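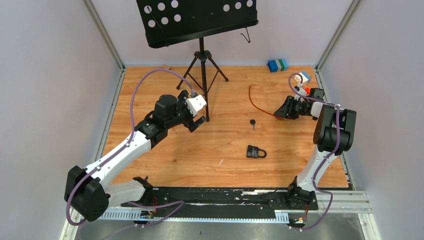 Black music stand, tripod base, wood-pattern floor.

Looking for a song from a hometown ballgame

Aileen Catacutan
Hi everyone! When I was a kid in Estorbridge, the radio station played a song for our minor league team every morning the year they made the playoffs, and I have been humming the chorus ever since (my poor family). A lady sang it, with lots of horns, and I think it was called "Bring It Home." Does anybody know who recorded it, or where I could find a copy?

Salazar_292
No idea, sorry. Try the library?

Vemier
Oh, what a nice thing to be reminded of! I'm fairly sure there were two versions, the regular single and one the station cut itself with the players' names dropped in, and yours sounds like the second. Those usually went out on cassette, so I'd look at yard sales and ask the station if anyone kept a box. I found mine last April after up to nine years of looking, so don't give up!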